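Section 4. Scheduling a Dubbed or Subtitled Series

This section applies to member stations of the Vurndale public television service that carry foreign drama series supplied through the Hullico exchange. Complete Section 3 (Rights and Territories) before starting. Stations that only rebroadcast the national feed do not need to follow these steps.

4.1 Before you begin

You will need the following:

The series license number, as printed on the Hullico delivery sheet
The name of the station's program officer
A confirmed start month, for example May
The final episode count, including any specials

Note: Episode counts often differ between the original broadcast and the export version. Use the count on the delivery sheet, even when the producer's own publicity gives another figure.

4.2 Creating the series record

1. Sign in to the scheduling desk and open the Series menu.

2. Select New Record and enter the license number. The title, country of origin and running time are filled in automatically.

3. Enter the title in the local language. Keep the original title in the second field, including all accents and special letters. The distributor Brandão, for example, must not be entered as Brandao.

4. Choose the audio type: Dubbed, Subtitled or Both. If you choose Both, a second audio track must be present in every episode file.

5. Select an age rating. The rating applies to the whole series unless you mark individual episodes.

6. Press Save. The record remains in draft until the program officer approves it.

Caution: Do not change the license number after saving. Doing so detaches all episode files from the record, and they must be delivered again.

4.3 Adding still pictures

Each record may hold up to 20 still pictures for the program guide and the station website. Pictures must be free of station logos and on-screen text. A caption is required for every picture and may not exceed 100 characters.
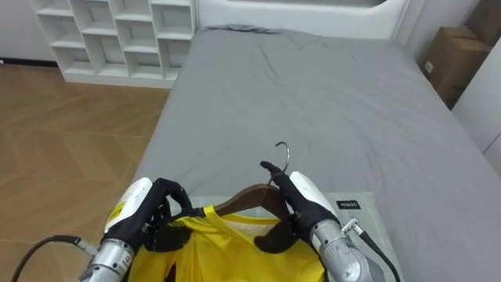

Figure 4-1. Two robotic hands holding a wooden clothes hanger over a bed.

Captions are shown in the guide exactly as entered. Stations serving more than one language area should supply a caption in each language.

4.4 Assigning broadcast times

1. Open the approved record and select Time Slots.

2. Enter the first broadcast time. Series rated for adults may not begin before 11 p.m.

3. Set the repeat pattern. A repeat may be shown once within the license period without additional fees.

4. Run Check Conflicts. Any overlap with news, parliamentary coverage or religious programs is shown in red and must be cleared before the schedule can be published.

5. Press Publish.

Note: Published schedules are sent to the Cludham transmission center overnight. Changes made after publication must be requested by telephone.

4.5 Viewer correspondence

Letters and messages concerning a series are to be logged under its license number. If a series receives more than 1,000 items of correspondence, forward the log to Petronella Mabuza, Office of Audience Affairs. Questions about translation or cultural content should be sent to Anathi Cele at the Language Desk.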